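**Progress report: desktop teardown cell, gripper comparison**
To: Loretta Okafor
From: Woo-jin Hong
Monday, October 13, 2025

Loretta, this was the best stretch we've had since January. We finished the first half of the comparison you funded, and I'm really happy with where the linked-finger gripper has ended up.

## Done so far

- **Wrist camera.** Smaranda moved it closer to the fingers. The fingertip stays in view along with the part it's heading for, even against the window, where the old position gave us nothing but glare.

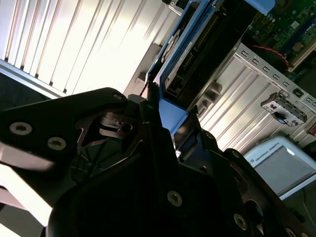
- **Drive removal.** We run this with the tower on its side and the panel off. Out of 100 tries with the linked fingers, 3 ended in a dropped caddy. The Plekar parallel jaw dropped 48 on the same job! The blue caddies are slick, and I think the white fingertip pads are doing most of the work for us.

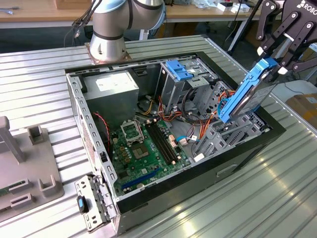 Eskil wants to repeat the set with a second batch of pads before we call it settled, and he's right. Pads wear, and we've only used one pair.

## Cables

Cables are the hard part. The power leads cross right over the space the fingers need, and the blue data cable likes to sit right over the plate on the way in. Benvinda has been trying a slower approach with the fingers almost closed, coming in from the drive cage side. 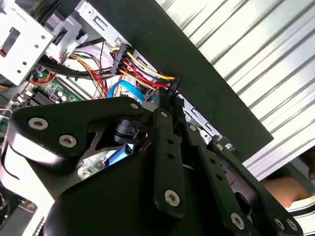
She has the connectors down to a steady routine by hand guiding, and the next step is getting the Altau controller to repeat it alone. It still stops too early when a wire brushes the housing. We lowered the force limit twice, then put it back.

## Money and what's next

Spending since the last report was $595, nearly all of it on pads and spare screws. The Mokeo fingers haven't shipped, so that part of the comparison slides. Meanwhile:

- second pad set, same drive job
- cable runs on the Altau controller
- Sorensen camera mount, if Smaranda can borrow one

Come by and watch a drive come out if you have a free hour.

Woo-jin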